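The Open Hand Rule

Rule one at Killach went up on the wall in letters as tall as my thumb: before the fingers close, they wait. Agustina Domínguez wrote it, along with the other 22, and on my first Thursday she had me read the lot aloud while the simulator loaded. I loved it. I'd never worked anywhere that had thought so hard about picking something up!

"Go on, then," she said. "Bring it down over the tile floor and stop." 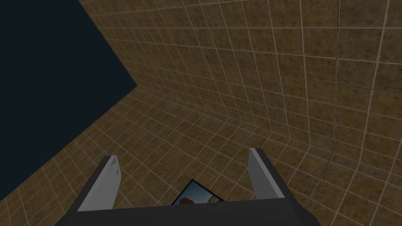 Yanti Nugroho

I stopped. The little black-edged square sat between the fingers with its patch of blue showing, and every bit of me wanted to press the key.

"What are you waiting for?" Agustina asked.

"Rule one."

"And what's rule one waiting for?"

I hadn't a clue. She pulled her chair across — it squeaked all the way — and opened the log from the Nelton trial, 600 attempts, every one with a pause before the grip. In the pause you check the pose. You check it again from where the hand is now, and you write down both, even when they match. Especially when they match, she said, and tapped the desk.

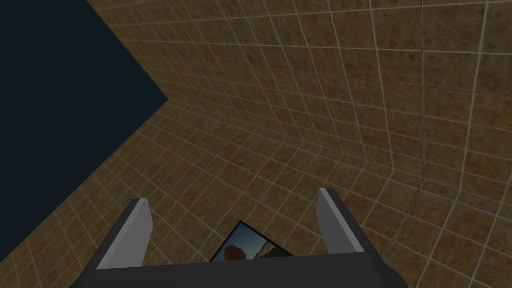

So I wrote mine down, and they didn't match. It was only a small difference, but there it was in my own handwriting, and I was as pleased as if I'd found a coin in the street.

"Do I close?"

"What does rule four say?"

"If the two readings disagree, keep the hand open and call someone."

"Well, call someone."

"Agustina," I called, although she was right beside me, and she laughed so loudly that Khairul put his head round the door. We took the third reading together, and he stayed to watch.

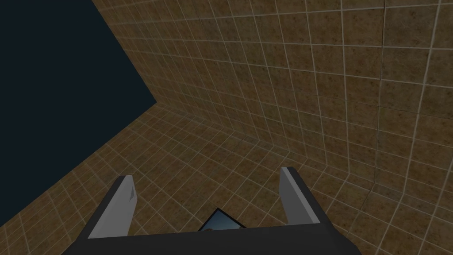
Rule Five

By ten to seven Khairul had made tea and we were arguing over the wording of the next one. Agustina wanted "must". I wanted "must, and sign it". She handed me the pen.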